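Vivau sammelt in Zatilville Greifdaten für lernende Roboter

Zatilville, 29. April 2026 — Das Unternehmen Vivau hat in Zatilville mit der Aufnahme einer Sammlung von Greifbewegungen begonnen, mit der ein lernendes Steuerungssystem trainiert werden soll. Die Beispiele stammen von Menschen, die mit Handgreifern einfache Aufgaben ausführen. Bislang liegen nach Angaben des Unternehmens 3659 Aufnahmen vor. Das Projekt trägt den Namen Longo und soll bis September laufen.

Aufgezeichnet wird mit Geräten, die in der Hand geführt werden und deren Finger denen eines Robotergreifers nachempfunden sind. Eine Kamera am Gerät filmt jede Bewegung aus der Sicht des Greifers. Ein Roboterarm ist für diesen Teil der Arbeit nicht nötig, was die Aufnahmen nach Darstellung von Vivau deutlich billiger macht als die übliche Fernsteuerung.

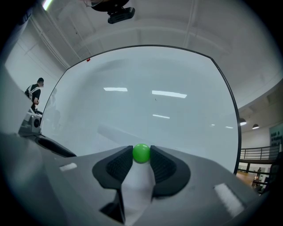 Longo ist auf kleine Gegenstände ausgelegt, die sich leicht verschieben oder wegrollen. Gerade bei ihnen machten bisherige Systeme die meisten Fehler, heißt es in der Projektbeschreibung. Ein glänzender grüner Ball, der nur mit den oberen Spitzen der beiden Finger gehalten wird, verlangt eine andere Bewegung als ein Würfel oder ein Becher, und solche Griffe waren in früheren Sammlungen des Unternehmens selten vertreten. Die Polster der Finger tragen ein Gittermuster. Ob sich dessen Wirkung auf einen späteren Robotergreifer übertragen lässt, will Vivau in einer eigenen Versuchsreihe prüfen.

Das Programm umfasst sechs Aufgabengruppen, vom einfachen Aufnehmen und Ablegen bis zur Übergabe von einer Hand in die andere. Für jede Gruppe sind mindestens 1000 brauchbare Aufnahmen vorgesehen. Als brauchbar gilt eine Aufnahme, wenn die Lage des Greifers durchgehend berechnet werden kann und die Aufgabe vollständig ausgeführt wurde. Misslungene Versuche werden nicht gelöscht — sie kommen in einen getrennten Bestand und sollen dem System später helfen, Fehlgriffe zu erkennen. 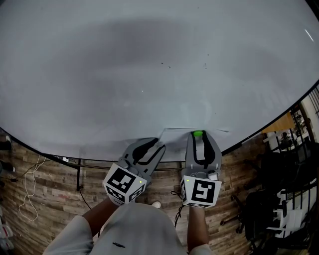 Die Auswertung übernimmt das Softwarehaus Groldale, das auch das Training des Modells verantwortet. Dort werden die Videos in einzelne Abschnitte zerlegt und mit kurzen Beschreibungen versehen. Ein erster Trainingslauf mit zwei der sechs Aufgabengruppen ist bereits angesetzt, Ergebnisse nannten die Partner noch nicht.

Ob die Sammlung veröffentlicht wird, ist offen. Vivau will darüber nach dem Ende der Aufnahmen im September entscheiden.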